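Subject: Re: [ternance-tenants] Repainting the ground floor units

On Monday the Fusura Street office wrote:

> Does anyone know which paint was used on the ground floor
> the last time it was done? We have scuffs along one wall and
> touched up a patch in January with something from the hardware
> store. It dried darker than the rest and now looks worse than
> the scuffs did. Is it worth trying to match, or should we do
> the whole wall?

Do the whole wall. We went through this in unit 19 and spent more time on patches than the full job took.

The paint was Birkano flat, mixed at the Vainio store on the corner. They keep the old building orders under the name Ternance, so ask for that and not for your unit number. The card I have says mix 46, but the color has faded since then and a fresh can will not match in daylight. Flat paint also shows every place you stop and start.

What worked for us was washing the wall first with warm water and a little dish soap, then letting it dry overnight. Some of what we took for damage came off with the sponge. Fill any nail holes, sand them and spot prime before you roll. If you skip the primer the filler shows through as dull spots. Work corner to corner without a break, and leave 4 hours between coats.

The can cost $41 and one was enough for two coats on the long wall. I would pay a little more next time for eggshell, which wipes down better behind a table.

Wall and table on our side: 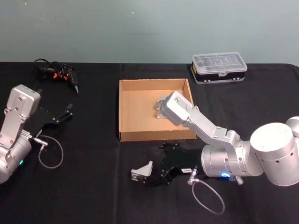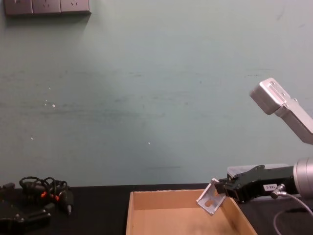
Turn the power off at the breaker before you take any outlet covers off. The breaker labels on our floor are wrong in places, so check with a tester as well. The building office has one you can sign out before 5 pm.

I still have the roller pole and two drop cloths if you want to borrow them. Reply off list and I will leave them by the mailboxes.

Unit 19

Recent threads in ternance-tenants
Loading dock hours
Breaker panel labels, second floor
Re: Recycling pickup moved
Bike rack key
Repainting the ground floor units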